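Volteck Pauses Robotic Disassembly Cells After Gripper Fault

Company stops 5 cells, issues a software fix and changes its lockout procedure

27 March 2022

Volteck, which builds robotic cells for taking apart used desktop computers, has paused work at all 5 of its cells following a fault in which a gripper kept closing after it had been told to stop. Nobody was hurt. The company is publishing what it has learned so far because other recyclers and repair shops use similar equipment and may want to check their own settings.

The fault occurred at Volteck's Breditz workshop during the removal of a part from an open computer tower. The arm had lowered the gripper into the case and the fingers had made contact. The operator saw that the part was not seated the way the program expected and pressed the pause button on the control screen. The arm stopped moving. The gripper did not. It went on closing until it reached the force limit set for a different step in the program, and the part cracked between the fingers.

A small piece of the broken part landed on the table. The operator then pressed the emergency stop, which worked as designed and cut power to both the arm and the gripper. The computer was written off and set aside for inspection.

"The pause button should pause everything, and on that day it paused half of it," said Berhanu Negussie, head of engineering at Volteck. "The damage was one old computer. But people reach into these cases to free a stuck cable or turn a latch, and they do it after pressing pause. That is why we stopped all the cells and not just the one."

Volteck's engineers traced the problem to the way commands are passed between the arm and the gripper. The arm controller handles its own motion, while the gripper receives its instructions over a separate connection. Once a close command has been sent, the gripper carries it out by itself until it meets resistance or reaches its target width. The pause function in Volteck's software stopped the arm program from sending anything new. It did not cancel a command that was already under way.

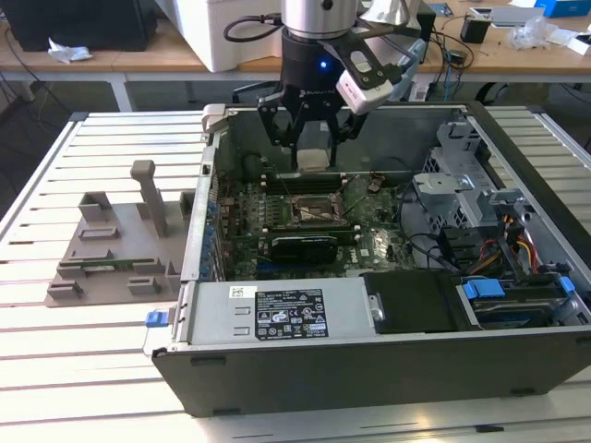 A second error made the outcome worse. The force limit is meant to be set again at the start of each step. In this program the line that does so came after the first close command, so the gripper was still using the higher limit left over from an earlier job. Under the correct limit the fingers would probably have stopped without breaking anything, although they would still have moved during a pause.

Neither error was in the arm or the gripper hardware. Both were in software written by Volteck, and the company takes full responsibility for them.

Volteck reviewed its stored logs for the same pattern. Of 2574 removal runs on record, 1085 included at least one operator pause. In most of those the gripper was already still when the button was pressed, so the fault had no effect. In a small number the gripper finished a close or open movement after the pause. Those movements were short and had not been reported by operators. The logs were kept for quality checks, and until now no one had compared the pause times with the gripper position. That comparison will now be run automatically at the end of every shift.

The company has made the following changes:

The pause button now sends a stop command to the gripper as well as the arm, and the control screen does not show "paused" until both have confirmed that they are still.

Force limits are cleared at the end of every step. A program that tries to close the gripper without setting a new limit will not run.

Operators may no longer reach into a case on pause alone. The cell must be placed in a protective stop, and the key must be removed and kept by the person doing the work.

Eye protection is required within reach of any cell, including for visitors and for staff who are only watching.

The new software was tested over 2000 pause events at Breditz, with the gripper opening, closing and holding a part. No gripper movement was recorded after the screen showed a pause. Volteck then asked Rweyemamu, an outside machine safety consultancy, to review the changes. The review found the software fix sound and recommended one further step — a separate hardware signal to the gripper that does not depend on the control software. Volteck has accepted the recommendation and expects to have the signal fitted to every cell by July.

Until then, the cells will return to work one at a time and at reduced speed. A trained operator will be present for every run, and unattended work remains suspended. Each cell will be checked and signed off by an engineer before it restarts.

The pause affects work for one outside customer, Cumia, which sends retired office computers to Volteck for parts recovery. Volteck has told Cumia to expect delays and is taking units apart by hand where a deadline has already been agreed. No customer parts other than those in the one damaged computer were lost, and Cumia will not be charged for that unit.

"Our operators did the right things in the right order," Negussie said. "They saw a problem, they pressed pause, and when that didn't do enough they hit the emergency stop. The system let them down, and it was our job to fix it."

Volteck will send its full fault report, including the order of commands and the test method, to any company or school that uses a separately connected gripper on a robot arm. Requests can be made through the Volteck engineering office at Breditz. Operators of similar cells are advised to check what their gripper does when a program is paused partway through a movement, with hands clear and an unneeded part in place.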